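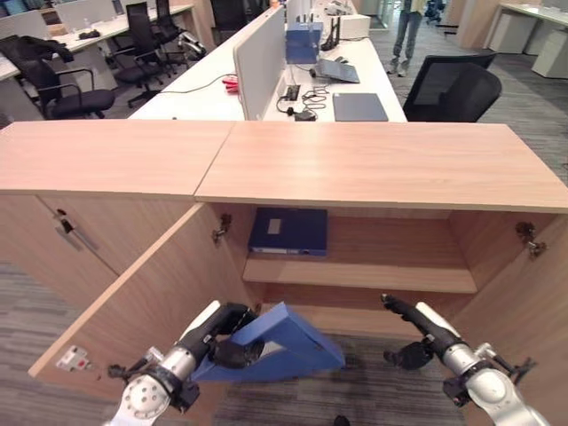
Grip-loss stops on the two-arm cell: frequently asked questions

This page covers the fault logged as "grip loss, right" during cabinet work in the Hanus office area, and the changes made to the procedure afterwards. It applies to anyone who runs, supervises or works near the two-arm cell. The general safety sheet from Rolach still applies and is not repeated.

What went wrong?

The right arm was pulling a cabinet door open. The gripper slipped off the edge of the door close to the end of the swing, and the controller did not register the slip. The arm carried on along its planned path as though it still held the door. The fingers came back against the face of the door and pushed it past its normal stop, and the force limit then tripped. Both arms held position until they were released by hand.

Was anyone hurt?

No. The operator was at the stop button and outside the marked area. The top hinge screws had pulled slightly and were refitted the same afternoon.

Why did the controller not notice the slip?

Grip is inferred from finger position and motor current. A thin door edge leaves the fingers almost closed, so "holding the door" and "holding nothing" give nearly the same position reading. Current should separate the two cases, but the threshold had been set for thicker objects and was too low for this job. Friction in the finger drive was enough to exceed it.

Was the left arm involved?

Only in that it stopped as well. A force trip on either arm stops the pair. This is intended and must not be switched off, including for single-arm tasks.

Does the left arm keep hold of its object during a stop?

Yes, provided power is present. The grippers hold their last commanded force. If mains power is lost they hold by friction alone, and anything heavy or smooth may slide out. Do not put a hand underneath to catch it.

Which objects are affected?

Any object that leaves the fingers nearly closed: door edges, paper, thin folders, cloth pulled flat. Rounded items such as bottles keep the fingers well apart and give a clear position reading, so a lost grip is normally detected at once.

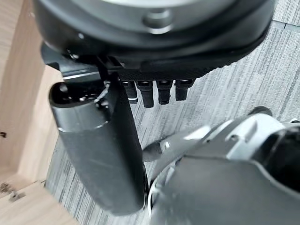
They have a separate weakness, though. A cylinder held off its centre line can turn between the fingers without any change in opening, and the controller will report a good grip throughout. Check the angle by eye or on the wrist camera before moving an object of this kind over a shelf edge or into a compartment. If it has turned, lower it, release it and grip again.

What has been changed?

The current threshold is now set per task and is loaded with the task file. Door tasks also run a short tug test: after closing on the edge, the arm pulls back 2 mm and checks that the force rises. If it does not, the arm opens, withdraws and reports "no grip". Door speed is limited for the last part of the swing.

How was the change tested?

The door task was run 100 times with the new settings. The tug test rejected the grip in 9 of those runs. No slip went undetected and the force limit did not trip. Triantafyllou, who supplied the grippers, has been sent the logs.

I have a "no grip" message. What should I do?

Let the arm finish withdrawing. Check that the door moves freely by hand and that the finger pads are clean, then restart the task from the beginning. Do not resume from the middle, as the stored door angle will be wrong. After two messages in a row, end the session and report it.

How do I release the arms after a force trip?

Press the stop button first, even though the arms are already still. Support the arm that tripped, select hand guiding for that arm only, and move it away from the contact in the direction it came from. Clear the second arm afterwards. Reset from the panel when both are free of the furniture and no one is inside the marked area.

Can I walk past while the cell is running?

Stay outside the marked area. Allow for the full swing of open doors as well as the reach of the arms.

Do older task files need to be updated?

Yes. Files saved before April have no threshold entry and will load the old default. The Cultent launcher gives a warning but does not block them. Open the file, choose the object class and save it again before use.

Where do I report a fault?

Use the fault form on the cell computer. Attach the log from both arms and give the task file name, the object and the time of the stop. Leave the settings as they were until the logs have been copied.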